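Home Datasets Notes About Contact

README – Hnatiuk Button Tin dataset
by Ustyna Antoniuk, May

# Hnatiuk Button Tin

Hi! This is a little dataset of vintage clothing buttons, 603 of them, catalogued by me at the kitchen table over one very long autumn. They came from my great-aunt's tin (well, tins) and I couldn't find a decent open table of button measurements anywhere, so I made one.

## What's in it

- `buttons.csv` – one row per button, 603 rows
- `cards.csv` – 229 rows, for the buttons still sewn to their shop cards
- `colours.txt` – my colour names, with notes on what I meant by "biscuit"

Each row has diameter in millimetres, thickness, number of holes (or shank), material, colour and a free-text note. Material is my best guess. I did the hot pin test on a few and then felt terrible about it, so anything marked `casein?` with a question mark is going on look and feel alone. The Bakelite calls are a bit firmer, as Dulce Camacho had a squiz at all of those and overruled me on eight.

## How I sorted them

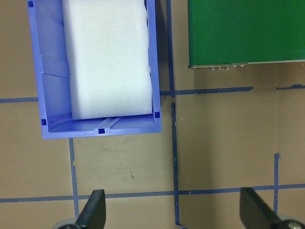 Buttons went through by size first, then material, then colour, and I'd do it in that order again. Colour is the trap. I started with colour and had the greys sorted three different ways before lunch. For holding each batch I like an open rectangular bin in a good strong blue plastic, the sort with a proper rim, as cream and bone buttons show up against it beautifully. Navy ones vanish, mind you. Do those on a tea towel.

Measuring was with digital calipers, twice per button, and I kept the larger reading if they disagreed. Shank buttons were measured across the face only. If you want shank height you'll have to ask me nicely, it's in a notebook.

## Known problems

1. The `year` column is mostly wishful thinking. Only the carded buttons have any real evidence behind them, and even then shops hung on to old stock for ages.
2. Maker names are patchy. "Billau" and "Stitov" are both read off card backs, and I'm not certain Stitov isn't a shop. Seul-gi Bae thinks it's a shop.
3. Pale buttons were checked a second time over a white lining in the bottom of the bin, and a fair few moved from `white` to `ivory`. The old value is kept in `colour_first`.

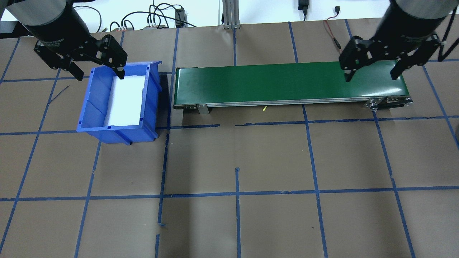 4. Row 229 is a toggle. I know. It stays.

## Using it

Do what you like with it, just mention where it came from. Pylyp Kobzar has used the CSV for a sorting lesson with his Year 8s and says the hole counts make a lovely bar chart – I'd love to see more of that! Corrections are very welcome, especially from anyone who knows glass. The next lot is the Broletti tin, which I haven't opened yet and which rattles like it has a good 1,000 in it.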